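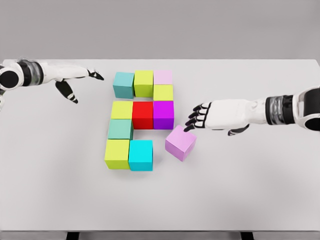 Progress report to the Plustance fund, 12/6/22
Wonel two-arm cell: setting up the simulated version

Hello all,

A much better couple of months than the last report, I'm glad to say. Most of my time since October has gone on the simulated cell — the plain table, the two white arms and hands, and the coloured cubes we use for every check. You may remember the left hand used to shake whenever it came near the tabletop, which made it useless for anything delicate. I spent far too long blaming the fingers (sorry, fingers) and the trouble was in the wrist. I'd typed one of the joint limits in with the wrong sign when I moved the arm model over, so the solver was trying to bend it two ways at once. With that put right the shake has gone, and I've been through the other wrist joints line by line to make sure I hadn't done it twice.

The second job was the cubes. They were sliding about as if the table had been buttered, so Damián and I sat down and redid the friction for the table and the fingertips separately. We kept the table matte and pale and left the lighting soft, because strong shadows made it hard to judge by eye whether a fingertip was touching or just hovering. I've also moved both arms' resting positions back a bit so they don't brush the blocks when the cell resets. That one was a nuisance!

Since the wrist fix we've logged over 90 hours of running time, and the longest stretch without my having to restart anything was 35 hours. The two restarts after that were both memory filling up overnight, so I now clear the contact log every evening. It's a stopgap and I'd like to do it properly.

The arms can now work at the same time, one at each side of the pattern, without the controller freezing one while it waits for the other. I'm still tuning the thumbs. They press a touch harder than I'd like and a cube can tip over on to an edge as it's picked up.

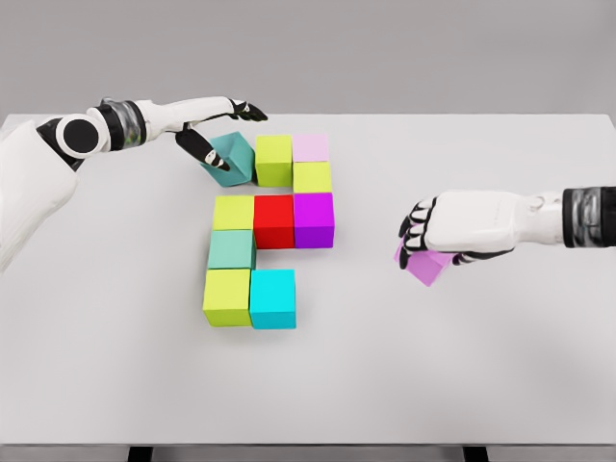
Heloísa Lacerda: Could you save a copy of the joint settings each time you touch the thumbs? If the wrist trouble comes back I'd want to know which version we were on. And please don't lower the grip force on both hands in the same go, or we won't know which change did what.

Fair points, and I've started doing the first. Left thumb goes first, then the right.

Money is on track. The Fuentealba invoice for the new workstation is in and paid, and I've not had to touch the repairs line yet.

Still to do before the next report:

Finish the thumb settings
Sort out the contact log so it trims itself
Write up the reset routine for Damián, who is still working from my scribbles

I'd like 3 more weeks on the thumbs if that's all right with you. Give me a ring if it isn't.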